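Stikader Two-Arm Bench Kit: Setup Guide
Section 7. First pick with both arms

Before you start, both mounting plates must be bolted to the rail and the work board must be clear. Keep hands off the board while the arms have power.

1. Turn on the controller. Wait for the green LED on each of the two small circuit boards.
2. Check the cable on each arm. It should follow the links with enough slack for the wrist to turn.
3. Open Plollavport and choose Home Both. Homing ends when the counter reaches 100.
4. Set the speed limit to 82 or lower.

Caution: Do not reach between the grippers to straighten a part. Press Stop first.

5. Place one light, rigid object near the center of the board, between the grippers. A small tin box works well — it can sit at a slight angle.

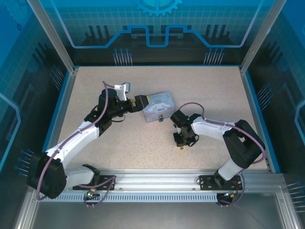 6. Jog the left arm until its jaws are level with the side of the object, then close them slowly.
7. Bring the right arm down from above and save the position as Veloso 1.
8. Run the saved motion at low speed before you raise the limit.

Note: Check the plate bolts every 1,000 cycles. If an arm drifts after homing, repeat step 3 — do not push it by hand.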